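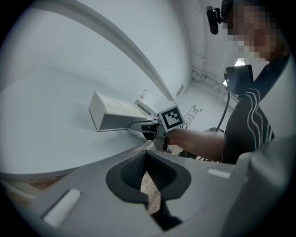 A white box held in the jaws of a hand-held gripper at the edge of the table.

Lavberg has opened orders for the Ronum hand-held gripper kit, which records handling tasks for robot training without a robot in the room. Orders placed by 23rd September go out in the first batch, and the second follows in December.

The kit costs £1336 and contains two grippers, a head-worn camera, a set of printed markers and a carry case. Spare finger pads are £138 a set. The licence for Prindora, the software that lines up the recordings, is £393 a year for up to 5 users – the first year is included.

Each gripper carries a square black-and-white marker, so its position can be worked out from the head camera's view. The fingers have a textured black gripping surface and can be changed with a hex key. 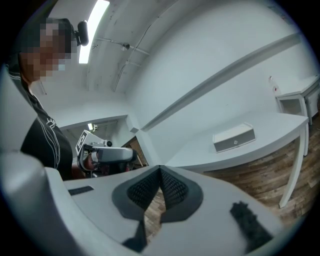
Two grippers in use, with the padded fingers of one close to the camera.

Lennox will handle repairs and returns in the UK. Cover is for one year and does not include worn pads. Existing customers can trade in an older pair – ask for the form when ordering. Charging leads are now sold separately.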